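Lab notes: what sorting hair ties is teaching us about leftovers

March 18, 2024

Quick one from the manipulation side this month, the paper draft is due in April and Carys Howells has banned me from anything over a couple of pages. So, the short version of where Sulden is up to.

For those who joined the list recently. Sulden is our small-object tidying project. Hand-held grippers, one per hand, a person does the job and we learn a policy from what the gripper cameras and the jaw widths tell us. The job at the moment is accessories into a tray. Scrunchies, bows, bracelets, hair ties, that sort of thing. Soft, floppy, shiny or full of holes, often two of those at once. Good colours to work with but a rotten thing to pick up.

The question for this round was narrow. Does it help to label the end of each grasp as well as the start? Up to now we marked only the moment the jaws close. Everything after that was treated as one long carry. Alun Edwards had been grumbling for months that the carry isn't where we lose things. We lose them at the letting go. Bead strands hang on to a finger pad, elastic springs back, and a bow put down on its knot rolls onto its face. He wanted a second mark, at the point where the object first touches the tray floor but the jaws are still shut. We call it the touch mark. Not a great name, suggestions welcome.

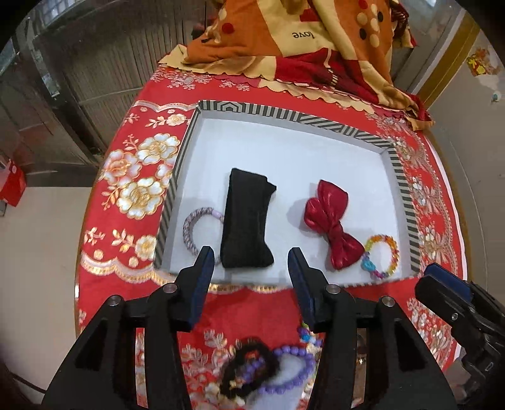 So that's the method, more or less. Two marks per grasp, close and touch, and the policy gets a separate head for whatever comes after touch. The release head sees a shorter window and is allowed to move slower. It can also do a thing the old one couldnt, which is slide the fingers out sideways instead of just opening. People do that all the time with beads, apparently without noticing. Carys watched herself doing it and was quite put out.

Labelling was the slow bit. We went through 2,755 grasps by hand in the Pinto viewer, same viewer as last year, still crashes if you scrub backwards too fast. Close marks are easy, you get them off the jaw width. Touch marks are a judgement call. With a bracelet the bottom of the loop can be down well before the top is, and two people will happily disagree. We settled on first contact of any part. Alun wanted half the object down. He lost, but he's asked for it to be minuted, so there you go Alun.

Results. Keeping it to what we're sure of.

Bracelets and anything beaded: clear improvement. The old policy's favourite failure was opening, lifting, and taking the strand back up with it. Much rarer now. Sideways exit seems to be doing most of the work, when we switch it off and keep the two marks the gain mostly goes.

Scrunchies: no real change. They were going in fine before. Thick, forgiving, don't care how you drop them.

Plain hair ties: a bit better, noisy. Thin elastic is hard to see between the fingers at the best of times and the touch marks on those are the ones we trust least. I wouldn't put this one on a slide yet.

Bows: worse. Yes, worse. The slower release gives a satin bow more time to slip, and it goes over to one side on the way out. Carys thinks the window is too long for anything slippery and I think she's right, but we've only tried the one length. On the list.

Folded fabric, socks and headbands: better on position, same on neatness. It lands where it should but the fold opens up if the fingers drag. We don't score neatness properly, which is its own problem, see below.

One thing I'd like the Rornodden people to look at, if anyone there is reading. Your trays are plain and ours have a patterned rim. The release head seems to lean on the rim as a landmark, particularly near the corners, and places a touch more accurately there than in the middle of the floor. Could be the pattern. Could be that people simply place more carefully at the edges and we've learned that off them. A plain rim would settle it and you've got a cupboard full.
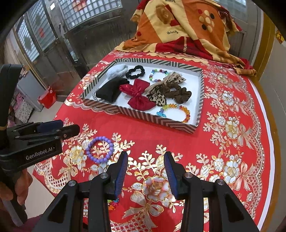

Back to neatness, as promised. Our scoring is in or out. Object inside the rim at the end, one point, otherwise nothing. Fine when the goal was not dropping stuff on the cloth. Not much use now that most things make it in, because a tray with everything in a heap scores the same as a tray laid out in rows, and anybody can see those aren't the same tray. Alun has a draft measure based on overlap, how much of each item is covered by another one. It's simple and I like it. It does punish you for a bracelet lying across a clip, which some of us would call perfectly tidy, so there'll be an argument.

The other open item is order. People leave the fiddly stuff to the end, or they do it first to get it over with, and it varies by person much more than by tray. The policy has picked up a mushy average of the two and sometimes hesitates between a bead strand and the thing next to it. Looks like indecision. Might be worth conditioning on who did the demo. Might also be a can of worms. Kumasska tried something along those lines with cutlery and said it helped, then said it didn't, so I'll ask them again.

Practical bits, in no order:

Finger pads. Please check the ridges before a session. Worn pads change the jaw width readings on thin things and the close marks drift.

Two-handed grasps are still labelled as two single ones. We know. It's wrong for anything where one hand holds and the other tidies. Fixing it means redoing the file format, and I'm not doing that before the deadline.

If you labelled touch marks before the rule was settled, they need a second pass. I've put your initials on the sheet. Takes 20 minutes, tops, if the viewer behaves.

Size of the next round. We're aiming for over 4,000 grasps, weighted to bows and thin elastic this time. If you've got slippery accessories at home you can spare, bring them in, satin espescially. Velvet we have plenty of.

Draft goes round to the group once Carys has finished with the related work section. Comments on the release head bit most welcome, comments on the title less so. Shorter window results for bows in the next issue if the runs finish.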